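# 一片生菜有多难

夹爪的比较，我以前只在展览会上看过。展台上的机器人拿方块，放方块，再拿起来，方块永远不会破。所以当Esther Kariuki在电话里告诉我，她的小组为了生菜已经争论了一个冬天，我以为她在开玩笑。她没有开玩笑。她请我一月去Stesmont看一看，还提醒我中午以前到，下午的生菜和上午的生菜不是一样的东西。

Stesmont是一家做厨房自动化的公司，规模不大。公司的客户主要是学校和医院的餐厅，这些地方每天要做很多份一样的饭，但是早上五点愿意来上班的人越来越难找。公司卖出去的机器大部分很简单：一台分汤的，一台给饭盒封口的。汉堡是他们第一次认真地用机械臂来做的食品。

我到的时候是上午九点多。测试的房间在二楼，走廊里可以闻到烤面包的味道。Souad Sqalli正在洗生菜。她是工程师，学的是控制，可是她说这几个月里她最重要的技术是把菜叶甩干。水太多，叶子会粘在一起，夹一片就会上来三四片；水太少，叶子边上变软，夹爪一碰就折过去。她用的是一台普通的家用甩干篮，手摇的，每次摇到她觉得可以了为止。我问她有没有规定摇多少圈。她说写过一个规定，后来换了一家菜店，规定就没有用了。

## 三只夹爪，一个任务

任务说起来很短：从容器里拿一片生菜，放到面包底上，接着是奶酪、肉和番茄，最后盖上面包盖。人做这件事不用想。机械臂做这件事，每一种材料都是一个不同的问题。

面包比较容易。它有厚度，有弹性，夹得稍微重一点也能自己恢复。肉的表面粗糙，也还可以，只是夹爪用久了上面有油，必须擦。番茄片滑，中间软，外面的皮硬，从错误的方向夹，籽会流出来。奶酪的麻烦是片和片之间会粘住，房间越暖和越粘。生菜是最不讲道理的一种，没有两片形状相同，没有固定的厚度，而且它躺在一堆别的生菜里面，摄像头很难看出哪里是一片的结束，哪里是另一片的开始。

小组选了三种夹爪来比较。我在这里按照他们自己的叫法来写。

Miris是一只两指平行夹爪，黑色，方方的，样子像一件办公用品。它的原理很老，两根手指对着合起来，再打开。电机的电流可以读出来，因此控制程序大概知道自己夹得多用力。

Rashidi是软的。它有三根硅胶手指，里面充气就弯曲，放气就张开。它不需要精确的位置，碰到什么形状就跟着什么形状。去年小组里最喜欢它的人是Lilian Lema，她负责写测试的程序，现在她对它的态度比较复杂，后面我会写到。

Kular是吸盘。它不夹，它吸。对奶酪来说这是非常漂亮的办法，一片方方的奶酪，从上面轻轻一吸就起来了，角也不会断。对生菜来说，情况不同。

每只夹爪做340次生菜抓取，三只加起来超过1,000次。如果把奶酪、番茄、肉和面包也算进去，小组的记录表里一共有2,202行。Lilian给我看这张表的时候，翻得很快，好像一个人翻自己的旧日记。每一行写着时间、材料、夹爪、成功或者失败，最后一栏是备注。备注本来应该用固定的词，比如“滑落”“多片”“破损”，但是越往下面越自由。有一行写的是“拿到了，但是不应该这样拿”。我问她是什么意思，她想了一会儿，说当时是知道的。

## 怎样才算成功

这个问题我原来觉得不需要讨论，可是小组为它开了好几次会。

最初的定义是：叶子离开容器，到达面包上方，然后留在面包上。按这个定义，Rashidi的成绩最好，因为它的三根手指像手一样抓一把，很少空着回来。问题是它真的抓一把。面包上面出现一座小山，奶酪没有地方放，面包盖盖上去就歪了。Felista说客户收到这样的汉堡也许会很高兴（多给了菜嘛！），不过负责采购的人一定不会高兴。

第二个定义加上了“一片”。这样Rashidi的分数马上下来了，Miris上去了。Lilian觉得这样不公平。她的理由是，软手指本来就不是为了分开薄片设计的，用这个条件去比，等于让一只勺子和一把镊子比赛捡米粒。Esther同意她的话，可是汉堡里面的生菜就是应该一片，比赛不是他们选的。

第三个定义更细，加上了叶子的状态：不能有新的折痕，不能有夹爪留下的深色印子。为了判断印子，他们把放好的生菜留在盘子里二十分钟再看，新鲜的伤在叶子上不是立刻能看见的。我参加了一次这样的等待。四个大人站在一张白色的桌子旁边，看几片菜，有人去泡了茶。

现在他们用的是第三个定义，但是第二个定义的分数也保留着，写在旁边一栏。

## 从上面来，还是从侧面来

夹爪本身只是问题的一半。另外一半是它从哪里来。

平行夹爪从正上方下去，手指插进菜堆里，合起来，提起来的是什么，运气占很大一部分。Souad试过让手腕倾斜一个角度，使一根手指先贴着叶子的背面滑下去，再让另一根手指靠过来。这样慢一点，但是多片的情况少了很多。代价是线。夹爪后面带着电缆，手腕一斜，电缆就换一个位置，有时候压在容器的边上，有时候在托盘上面晃。有一次电缆把一块面包盖推到了地上，那一行的备注是“面包，非夹爪原因”。

他们给电缆换过三种固定的方式，现在这种也不满意。太紧，手腕转到头的时候会拉；太松，就成了圈，在工作区里慢慢地画弧线。摄像头也受影响。识别程序曾经把一段黑色的线当成夹爪的手指，计算出来的距离完全不对，机械臂在离生菜很远的空中很有礼貌地合上了手指。

容器为什么用透明的，我也问了。答案是餐厅用的就是透明的，人要从外面看见还剩多少。对摄像头来说，透明的壁很讨厌，它反光，边缘的位置不清楚，深度信息有时候穿过去，有时候不穿过去。Esther考虑过换成白色的容器，测试会变得容易，但是以后到了客户那里还要换回来，那些困难只是往后推了。
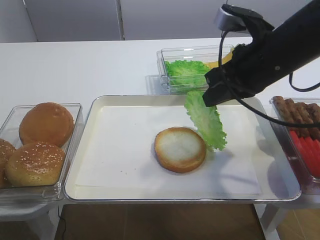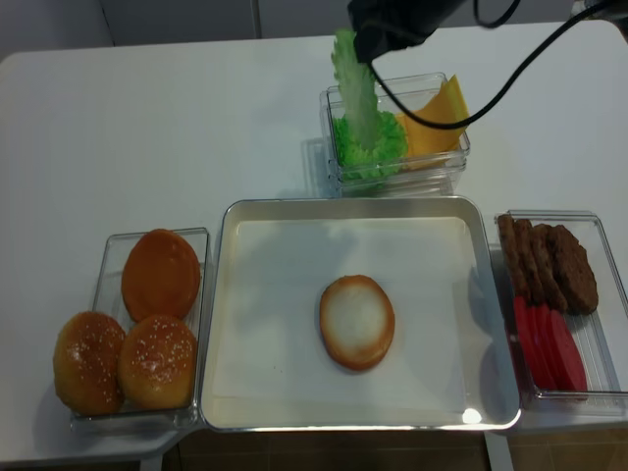
*夹爪提着一片生菜，托盘里是切面朝上的面包底。*

**文｜Felista Massawe**　　**编辑｜Peninah Shirima**

我在前面用“Felista说”写了自己的一句话，编辑让我改，我请求她留下来。在那个房间里待了几天以后，我也开始有意见了，把意见藏起来不太诚实。

那几天我最常坐的地方是靠墙的一把高椅子。从那里看过去，叶子被提起来的时候，是竖着垂下来的，下面的花边轻轻地动。我以前做饭从来没有注意过，一片生菜有那么明显的“上”和“下”。靠近根的一端厚，硬，水多；另外一端薄，而且皱。夹住厚的一端，叶子挂得直，放下去的时候会慢慢地倒在面包上，像一个人坐到沙发上。夹住薄的一端，厚的那头在下面，很重，一摆起来就停不住。

所以后来他们教给程序的，主要是“哪里是根”。这件事没有我想象的那样高级。Lilian让两位同事在很多张照片上用鼠标点出叶子的两端，点了好几个下午，然后训练一个很小的模型。模型不太聪明，如果菜堆压得很平，它会把奶酪的一个角当成菜根，奶酪正好放在生菜的旁边，颜色又浅。解决的办法有两种。一种是再收集照片，另一种是在程序里画一条线，告诉它线的右边不准找生菜。他们两种都做了，画线用了五分钟。

## 软手指的下午

我答应过写Lilian和Rashidi的事情。

Rashidi到公司的那一天，大家都觉得结果已经有了。它拿番茄片几乎不出错，拿面包的样子让人想鼓掌。三根手指弯下来的时候没有声音，只有一点点空气的声音，和旁边Miris电机的声音比起来，显得很有教养。Lilian在它上面花的时间最多，她重新写了充气的曲线，让手指先快后慢，到最后几乎是停着等叶子自己靠过来。

这个做法对单独的一片生菜非常好。我看过她把一片叶子放在盘子上，Rashidi把它拿起来，放下，再拿起来，连续很多次，叶子还是好看的。可是叶子在一堆里面的时候，三根手指占的地方太大，它们同时往下，总有一根会带上邻居。她试过只用两根手指，把第三根的气管堵上。那样手指又太软，没有第三根支持，叶子会从缝里滑走。

还有清洗的问题。硅胶可以洗，可是手指和底座连接的地方有一条很窄的沟，番茄籽喜欢留在里面。Souad用牙刷刷。在测试的房间里，一天刷两次没有关系，在一家医院的厨房里，这就变成了一项工作，需要写进某个人的时间表。

Lilian现在说，她仍然认为Rashidi是三只里面设计最好的一只。她只是不再认为它适合这个盘子。这两句话她分得很清楚，我复述的时候漏掉了第一句，她让我补上。

## 吸盘为什么还留在桌上

Kular的生菜成绩不用多讲。叶子是皱的，空气从皱的地方进来，吸力就没有了。偶尔碰到一块平的地方，可以吸起来，可是手臂一加速，叶子就像帆一样带着风，半路上掉下去。340次小组还是老老实实地做完了。Souad说做到后面，她在旁边一边看一边回邮件。

但是没有人把Kular收进箱子。奶酪的那部分，它比另外两只都干净。Miris拿奶酪要把手指伸到两片中间，奶酪立着还可以，一旦倒下来贴在一起，手指就没有入口。Rashidi会在奶酪上留下三个浅的坑。Kular什么都不留，只要表面没有水珠。

于是小组里产生了一个很自然的想法：装两只，手腕上一边是Miris，一边是Kular，转一下就换。这个想法我听到的时候觉得已经是答案了。Esther给我解释了价格以外的三个麻烦。手腕变重了，机械臂在伸得最远的地方会有一点点往下沉，虽然很小，但是对薄的材料已经够坏。气管要和电缆走在一起，本来就不听话的线又多了一根。还有，转手腕需要时间，每做一个汉堡至少转两次。

那个星期他们正在试另一条路，不用吸盘，改变奶酪在容器里的样子，让每一片斜着立起来，角朝上，给两根手指留出位置。准备材料的人要多做一个动作，机器少做一个动作。这样算不算自动化，我在笔记本上写了一个问号，后来也没有擦掉。

## 手指尖

如果只能从这篇文章里记住一个零件，我会选手指尖。

Miris出厂的手指尖是平的硬塑料，有细的横纹，夹金属零件很合适。夹生菜的时候，横纹会在叶子上印出来，等二十分钟，就是一排整齐的深色的线。小组自己打印了很多种手指尖，放在一个装螺丝的抽屉里，用铅笔写了编号。有弯的，有带圆边的，有一种前面很薄，像一把抹刀。抹刀那一种分开叶子的能力最好，可是太薄，碰到容器的底就会弹一下，识别碰撞的程序以为出了事故，整台手臂停下来。

他们现在用的手指尖我答应不画图，只能说它两边不一样，一边长一点，表面贴了一层软的材料。贴的那一层每天要换，换的时候用镊子。Souad换得很快。她让我试一次，我贴歪了，她看了看，拿下来重新贴，什么都没有说。

夹的力量也改了很多遍。开始的时候大家害怕叶子掉下来，力量设得大。后来发现掉下来的叶子大部分不是因为夹得轻，是因为夹的位置不对，或者提得太快。把速度降下来，把力量也降下来，掉的次数没有变多，印子少了。提的过程中最关键的是刚离开菜堆的那一小段，叶子的下边还和别的叶子勾着。程序在这里故意停一下，左右轻轻摇两次，再继续。第一次看见的人都会笑，它很像一个人在水池上面甩菜。

## 还没有决定的事

我离开的那天，公司还没有做最后的选择。表格上Miris在生菜和肉上领先，Rashidi在番茄和面包上领先，Kular只有奶酪，但是领先得最多。Esther要给客户写一份报告，她希望里面只有一个推荐，客户不喜欢看见“取决于情况”。Lilian希望报告里有完整的备注栏。我觉得她们两个人最后会有一个人不满意。

速度也没有讨论完。一个有经验的人做一个汉堡，比这只手臂快得多，小组里没有人回避这个。客户给他们的要求是，早上那一批可以慢，中午不能慢。现在的程序早上那一批差不多可以，中午完全不行。Souad认为摇两次可以改成摇一次。Esther让她先测了再说，又是340次，菜店已经订好了。

走以前，我请她们让我用手做一个，就在同一个托盘上，铺同样的白纸。我从容器里拿生菜，拿上来两片。

*本文作者在采访期间的交通费用由杂志支付。文中Miris、Rashidi和Kular三种夹爪均由Stesmont自行购买。*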